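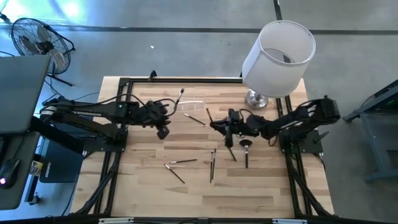
Brushes on the butcher-block top

Best way to store and dry a bunch of thin-handled paintbrushes?

Asked by Kartini Saragih, 27 Sep 2024

I have a set of brushes with slender black handles and they end up all over the table. I paint mostly small signs in acrylic. After washing I just lay them down wherever there is room, and by the next session a couple have bent tips. I tried a jar but it's top-heavy and the fat one pushes the others out. The table is 32 inches deep and I'd like to keep the middle clear. I also don't want water marks on the wood. What do other people do?

3 answers

Answer 1 – 14 votes
Dry them flat, store them upright. If you stand a brush on its handle while it's still wet, water runs down under the metal band, loosens the glue and swells the wood if the handle is wood. Squeeze the bristles in a rag, shape the tip with your fingers and lay them on a folded towel overnight. The towel takes care of the water marks too. Once they're dry, bristles up in something heavy. I use a stoneware crock with an inch of dry rice in the bottom. Keep the fat brush in its own cup.

For the ones that are already bent, dip the bristles in hot (not boiling) water for a few seconds, reshape and leave them alone for a day. Works on synthetics most of the time.

Comment from Kartini Saragih: Thanks, trying the towel tonight. The fat one has its own mug now.

Answer 2 – 5 votes
Roll-up canvas brush holder. Mine is a Braton, got it in June, has a slot for each brush and ties shut. Don't roll it up with wet brushes in it, mine smelled for weeks.

Ningsih Jugah

Answer 3 – 0 votes
just get new ones when they bend, cheap ones are fine for signs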